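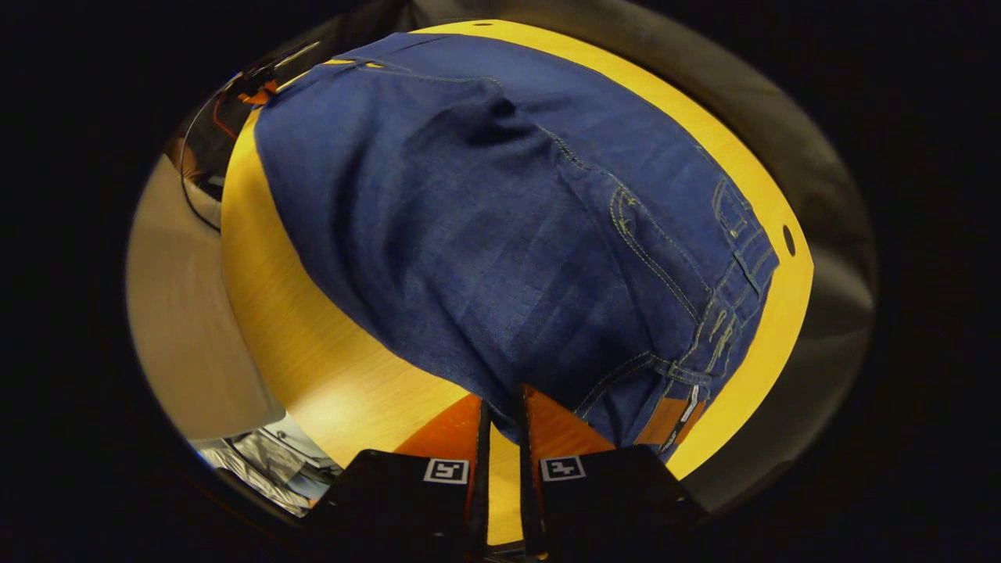 Wrist view, jeans on the yellow table, both fingertips at the lower fold.

Wednesday, February 11, 2026

Folding, denim set, hand-held gripper demos. Continuing from the T-shirt set, which went so well that I let myself write "should transfer" in the plan. I have left the words in as a warning.

Recorded 53 demos before lunch. Kept 25 after review. Most of the rejects share one fault: the operator (me) closes the fingers before both tips are under the fold, gets one layer, and then does a small embarrassed wiggle to pick up the second. The wiggle is very learnable. The policy trained on last week's unfiltered set does it every time, including on garments where it already has both layers. I have passed on a nervous habit to a machine.

So the question for today was whether filtering out the wiggles is enough, or whether denim needs its own approach angle. Trained two policies overnight on the pilot data, same settings, one with the wiggles and one without. Rollouts on the arm, 17 attempts each:

with wiggles: 6 complete folds
without: 11 complete folds

Better. Still nothing I'd show to Heltholm. Of the failures in the second batch, most were the grasp sliding off at the waistband end, where the fabric is thick and the rivets and belt loops give the tips something to ride up on. Cotton jersey forgives a shallow grasp. Denim keeps score.

Things tried on approach angle:
- Steep. Tips stub on the table and the fold gets pushed away from me.
- Nearly flat. Good two-layer grasp, but my knuckles hit the table rim and the pose drifts.
- In between, sliding in from the near edge with the tips low. Best of the lot. Used this for everything after lunch.

Tracking: marker on each finger read fine through the whole session. I had expected the fold to flop over them on the lift. Irov script for gripper width agrees with the calipers now that I've stopped feeding it the old calibration file. (Two hours. I would like them back.)

The Lightfoot localization is less happy. It likes texture, and a big spread of indigo close to the lens is apparently its idea of fog. Lost pose on four demos, all of them when I leaned in. Starting farther back and pausing before the approach helps. Halex exporter silently drops lost-pose demos, so check the count going in against the count coming out. I did this on the second try.

To do:
- relabel grasp start on the kept demos, my marks are late
- repeat rollouts with the jeans turned so the waistband is on the left
- one session with somebody else's hands
- take "should transfer" out of the plan before August

3 comments · 0 shares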